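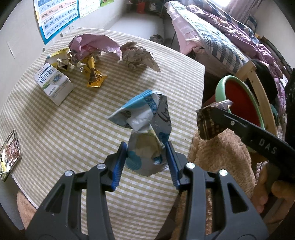 Evonari Pad and Pin Kit for Two-Finger Hand-Held Grippers

Reviewed May 27, 2021
Category: Spares and service parts
Tested on: a pair of hand-held grippers, table-clearing work

The Evonari kit contains what is normally replaced on a parallel-linkage hand gripper: ridged blue finger pads, joint pins, retaining clips, pad adhesive and a pin driver. One kit services one gripper, so a pair needs two. We fitted both grippers at the Perkcombe bench and put them back on the job they had been doing before, which is picking up food wrappers and crumpled packaging from a cloth-covered table.

Wrappers are a poor load for worn pads. A milk carton can be held by almost anything that closes. A twisted plastic wrapper has next to no thickness, its surface is slick, and it gives no resistance to tell the operator that the fingers have met. If the pads are out of parallel by a small amount, the film slides out of the open side. If they close too hard over a tablecloth, they pick up cloth with the wrapper.

Fitting

The old pads came off with a plastic scraper. Adhesive left on the black fingertips has to be removed completely. We used 400 grit paper on a flat block, then alcohol. The kit instructions call for alcohol only, and on the first fingertip that left a raised patch which tilted the new pad. The paper should be in the box.

Pins took longer than pads. There are four to a gripper, two on each side, and the driver supplied fits them well. Press out one at a time and replace it before touching the next. With two out on the same side the linkage drops out of line and has to be held by hand while the first goes back in. The new pins were a closer fit than the originals and needed a light film of oil. We used Seo clear oil, a single drop per joint, wiped off the plates afterward. Any oil that reaches a pad will end its grip on film.

The clips are adequate. One was lost on the floor and the kit has no spare.

Setup

Both pads have to meet along their full length at the same moment. Close the gripper on a strip of thin paper at the tip, then at the heel, and pull. The drag should match. On our first gripper the tip held and the heel did not; loosening the fingertip screw, closing the fingers gently and retightening in that position corrected it. The second needed no adjustment.

Leave the grippers overnight before use. The adhesive sets in less time than that on the label, but a pad we tested early crept sideways under load and had to be redone.

Results

Slips were logged for the first 100 picks per gripper, all on wrappers. With the old pads, the right-hand unit had dropped nine. With the new pads it dropped one, a stiff foil-type piece gripped too near its edge. The left-hand unit was already the better of the two and improved less.

The ridges matter more than the material. Film folds into the grooves and stays there, including when it is held by a narrow twist in the middle. Flat sheets are not much better than before, and a smooth sheet lying tight on the cloth still has to be pushed into a fold first. Torn paper scraps were never a problem with either set.

Side play at the fingertips dropped noticeably after the pins were changed. Much of what we had put down to pad wear was pin wear. Anyone replacing pads alone should check this before ordering.

Wear and care

At 2000 closures the ridges showed slight rounding at the tip and none at the heel. Grip had not changed. Sugar and milk residue builds up in the grooves and should be brushed out with a dry toothbrush at the end of each session, followed by a damp cloth. Solvent cleaner turned one pad tacky, and it collected lint from the tablecloth until it was washed with soap.

Compared with the Ilach kit

Ilach sells a cheaper set with smooth pads and no driver. Its pins are equivalent. For cartons, boxes and rigid items the Ilach set is enough. It did poorly on film.

For: good pins, effective ridges, correct driver included.
Against: no spare clips, no abrasive paper, incomplete cleaning instructions.

Recommended for film and soft packaging. A revised kit with spare clips is listed for August; buyers whose pins are still tight can wait for it.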